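In Praise of the Lever Handle (and Against the Knob)

I have opinions about door handles. I didn't set out to have them, they crept up on me, the way opinions about teabags and bin lids do once you've lived somewhere long enough. My sister says I should write about something people care about, and I say people care about handles forty times a day, they just don't know it yet, so make a cup of tea and bear with me.

It started when I moved out of a house where every single inside door had a round knob. Lovely old things, brass on the landing and white china in the bedrooms, and the sort of detail that makes visitors say "oh, are these original?" They were. They were also dreadful. If you had a basket of washing in your arms you put the basket down. If you had hand cream on, you stood on the landing twisting away and getting nowhere, wiping your palm on your jumper and trying again. My gran, who had arthritis in both thumbs, used to leave every door in the place open all winter, and we used to moan at her about the draught. I think about that rather a lot now. She was cold too! She just couldn't face the knobs.

Then I rented a flat with levers. Plain ones, nothing to look at, a bit of bent metal on each door. And for the first week I kept laughing, because I could do everything with my elbow. Tray of mugs? Elbow. Phone in one hand and toast in the other? Elbow. I once let myself into the bathroom with my hip, which I wouldn't recommend as a technique but I was very pleased with it at the time.

So that's where I stand. Lever over knob, every day of the week, and I'll argue it with anyone.

But (there's always a but, or this would be a very short piece) not all levers are good. Some are horrid. There is a type with a perfectly straight end, squared off, that sticks out into the room at precisely the height of a coat pocket or a dressing gown sleeve. I have been caught by one of those so hard that it spun me round. I've ripped a cardigan on one. I was carrying soup on another occasion and I'm not going to go into that.

The answer is so simple it makes me cross. You bend the end back! A lever that curls in towards the door at the tip has nothing for your sleeve to catch on, and as a bonus your fingers don't slide off it when you pull. It's one extra curve.

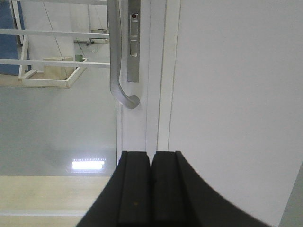 Doors, Windows and Hinges Group, Mestura Home Club

A long silver lever with that bend at the end, curling back towards the frame, on plain white with the grooves running up it, is pretty much my idea of a handle done properly. No twiddly bits, no fake aged bronze, no little leaf pattern for the dust to live in. It's long enough to get a decent grip on, and a long lever is a kind lever, if you see what I mean. The further from the pivot you push, the less pushing you have to do. I learned that at school with a ruler and a rubber and promptly forgot it until I had a short stubby handle on a stiff balcony door and had to use both hands and some language.

I'm very fond of silver on white, too. I know it's what everybody has. I know the magazines want us all to go matt black. Rin Yoshida, who runs our club evenings and has far better taste than I do, put matt black on every door she owns and they looked magnificent for a month. Then came the fingerprints. Then the place where her ring taps it. Brushed metal just shrugs all that off. You can leave it for weeks, give it a quick going over with a damp cloth, and it comes up the same as it was, while a shiny chrome one shows every thumb that's ever been near it.

Now, white frames. People are snooty about white frames and I used to be one of them. I wanted wood, everyone wants wood, and then I had wood, and I spent the better part of two summers sanding it and painting it and picking dead midges out of the gloss. White frames ask for a bucket of warm water and an old toothbrush. The toothbrush is for the grooves. I will admit the grooves are a nuisance, because dirt gets in there and just sits, and I don't know why there have to be so many of them (I've been told, twice, by Kiyoshi Sugawara, and it had to do with stiffness and rainwater and I nodded all the way through). But I can do one with a podcast on and be finished before the adverts.

The bit that truly gets neglected is the metal strip down the edge, where the lock lives. You only ever see it with the thing open, so you never think of it. Go and look at yours. I did mine after a talk at the club and I was ashamed of myself. Fluff, grit, something that might once have been a raisin. A latch has to slide in and out of there every time you go to hang out the tea towels and it was doing it through a layer of felt. I gave it a vacuum with the thin nozzle, a wipe, and a small squirt of the proper spray, and the handle went from a grunt to a click. I opened and shut it for a good five minutes. I called my neighbour in to hear it.

Aurora Henriques, who's been in the group longer than any of us, says most of the handles people replace had nothing wrong with them at all. They were loose, or they were dry. One screw wants a quarter turn, usually hidden under a little cover that swivels out of the way, and she reckons half the club didn't know the cover swivelled. I was in that half. I'd bought a new handle, 20 quid, and it's still in its packet in the drawer with the takeaway menus because the old one was fine.

Which brings me to the money side, and I do get a bit heated here. When we did up the back room, Damilola Oyelaran came round to help me choose, and we sat on the floor with the Poulain catalogue and a packet of custard creams. There was a handle in there for 196 pounds. One handle! For a door! It was a nice enough shape, I'll give it that, but it had the straight end, the sleeve-catcher, and you'd have been paying all that to be mugged by your own door. Two pages on there was one with a bend at the tip for a fraction of the price. Damilola held both pages side by side and said, "So the dear one is worse," and yes, that was exactly it.

I'm not against spending money. If you've got a door you use all day, spend it there, and get something with a bit of weight that sits well in your palm. Try it before you buy it, as well. Shops have those display boards with them all screwed on in rows, and I go along shaking hands with every one like a visiting mayor. Do it with your weaker hand. Do it with your elbow. If the person behind the counter looks at you oddly, carry on, they're not the one who'll be stuck outside in their slippers.

And please, please think about who else is using it. Yurani Cárdenas in our group looked after her dad at home for years, and she told us the best thing they ever did to that house was the handles. They'd put in a rail and a shower seat and a very clever chair, and what he talked about was being able to get himself out to the balcony without calling for anybody. He could hook his wrist over the lever and lean. I went a bit quiet on the bus home after that one, thinking of Gran and her draught.

I've had people tell me that knobs are safer with toddlers about, and fair enough, they've got me there. A small child can hang off a lever and be away down the path before you've found your shoes. My nephew opened our back door at eighteen months and was discovered talking to a pigeon. So if you've got a climber, put a catch up high, or lock the thing and keep the key where you can reach it. I'd still rather do that than go back to knobs, but I can see the other side, and I did say I'd argue it with anyone so I ought to put their bit in.

Anyway, have a go at yours this weekend. Vacuum, damp cloth, one drop of spray, quarter turn on the screw. If it's still stiff after that, bring a note of the make along to the next meeting and Kiyoshi will have a think. He's also got a biscuit tin of spare screws, so have a rummage before you go buying any.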